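Small Parts, Patient Fingers: An Afternoon with the Fondmont Kit

I'd been promised tea and a gearbox, and I got both. Amparo Nina runs the bench side of Fondmont from two rooms over a tile showroom, and she'd cleared one end of the table so I could watch their picking kit at work before I asked her anything clever. It goes by the name of Sanna, it bolts to the end of an arm you already own, and it's meant for people who handle fiddly metal bits in small batches (my brother-in-law, for one, who rebuilds pumps and swears a lot).

"Pull up a stool," she said. "It's not loud. You can talk over it."

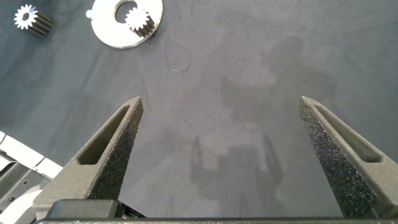
Words: the Oketti bench column
23 July 2019

So I did talk over it, for most of the afternoon. My first question was about the fingers, as they're the bit everybody pokes at. They're dark grey and gritty, with a long slot down each one, and if you catch the inner faces in the right light they positively glitter. I said they looked like something off a beach.

"People always want to touch them," Amparo laughed. "Go on, then." I did. It's like a very fine nail file!

She told me the first set she tried was smooth, and small gears shot out of it like orange pips. "I found one in my shoe when I got home. After that we went rough, and I stopped losing stock." The slots are there to save weight and let the fingers give a little, and she says she still fusses over the shape of them more than anything else in the box.

I asked why she'd picked gears for the demonstration, when bottle tops would surely be easier on everyone's nerves.

"Bottle tops are what you show at a trade fair. My customers have gears. They've got teeth, they've got a hole in the middle, they're shiny, and they never lie the way you want them to. One's flat, the next is on its side. If a kit can't cope with that then I don't want to sell it to you."

The shininess is a proper headache, apparently. Sanna has a little camera down by the fingers, and bright metal can fool it, so the cloth matters nearly as much as the software. They use a plain dull grey and Amparo is strict about it. A customer at a workshop called Brekimetti once put down a checked tea towel and rang her up to complain. (She was very nice about it on the phone, she says. Less nice afterwards.)

What about shadows, though? I'd noticed the arm throwing a great soft one over the cloth, right where the work was going on.

"Yes, and you'll never get rid of it, so don't try. Put your lamp low and to one side and then leave it alone. It's the moving about that causes trouble. I had a man who shifted his lamp every morning to make room for his sandwiches."

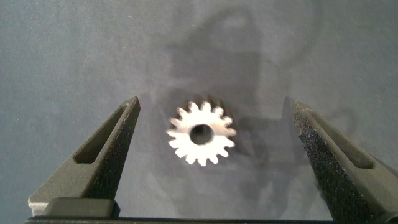
What you get, and what you pay

The kit is £1,929, which made me put my mug down. For that you get the gripper, the camera, two pairs of fingers, a length of the grey cloth and the software, plus an hour of Amparo on the telephone. Spare fingers are £22 a pair. You don't get an arm, and she'd like me to say so in large letters, as she's had parcels back from people who thought they were buying one.

I asked how long the fingers last. "On my own bench, almost 800 picks before I start to feel the grit going. You might do better. If you're picking up rusty things, you'll do worse."

My grumbles? The manual is 113 pages long and the bit you need first, setting the opening width, is near the back. Amparo winced when I brought it up and said a shorter one is due in August. I'd also like a longer cable. Hers was stretched across the table like a washing line and I nearly took the whole lot down reaching for a biscuit.

Would she sell one to a beginner? She thought about that for a while.

"If they've got an arm and they've got a job for it, yes. If they just fancy the idea, I'd tell them to come here first and have a go. The kettle's always on."

Visits to the Fondmont bench are free, but ring before you set off. The stairs are steep and the bell doesn't work.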